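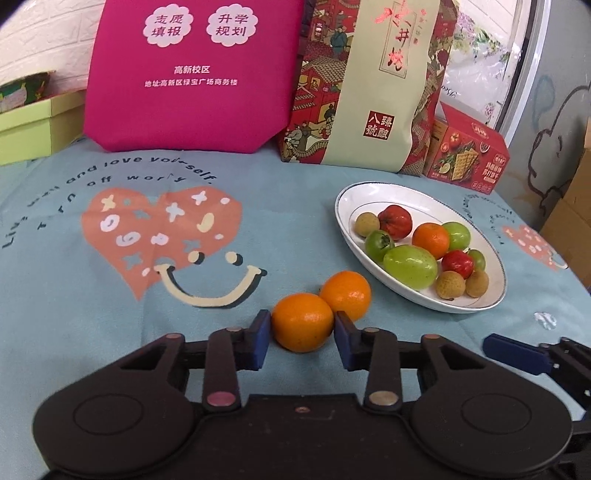

Wrist view, two mandarins touching, blue pads either side of the front one.

Touching Fruit: Grasp Planning Gallery

Drulis is the grasp planner we maintain at Zurnham. It takes a camera view from the gripper, splits it into objects, and returns a ranked list of places to close the fingers. This page covers the work on touching objects, where two things of the same color and size sit against each other and the segmenter wants to call them one. Most of the material was recorded at our Lultport site between January and March. The notes go with the opening picture and are grouped by the part of the software they concern.

Segmentation

The two oranges in the opening view are the case we use most. They are close in size and color, and the second one sits behind the first and slightly to the right. Version 1 of the segmenter returned a single long blob for pairs like this and put the grasp center on the seam. The current version splits on the shape of the outline first and on color second.

The plate behind them is left in on purpose. It holds another mandarin, along with longans and red and green fruit, and the planner has to rank all of it below the orange between the pads.

Background rejection

Printed cloth was the largest source of false objects. The salmon-pink heart on this one, with its small crosses, stars and dots, used to come back as a cluster of flat items. Drulis now drops any candidate with no height above the fitted table plane. Wrinkles in the fabric still get through at low camera angles — we raised the height threshold by 2 mm and left it there.

Lettering gets the same treatment. The line on the cloth that begins "Live well" produced one candidate per word before the change.

Self-masking

The gripper fills the lower part of every wrist view. We mask the body with a fixed template and the linkage arms with a template that moves with the opening width. The dark blue pads are not masked. The planner tracks them and uses the gap between them as its own reading of finger position.

A second gripper finger shows at the right edge of the same view. Anything that matches the pad model but falls outside the expected region is tagged as an obstacle, and approach paths are planned clear of it.

Data and labeling

The touching-object set has 3,000 views. Of those, 251 were held out for testing and are never used to tune thresholds. Labels were drawn in Løken, our annotation tool, which stores contact edges between objects as well as outlines. If you load the set in another viewer the contact edges will be ignored, but the outlines will still open.

Known problems

Shiny skins, such as the large pale-green fruit in the center of the plate, give broken depth. Longans are often merged when two are side by side. Fixes for both are in the Drulis development branch — see the changelog before upgrading, the config format has changed.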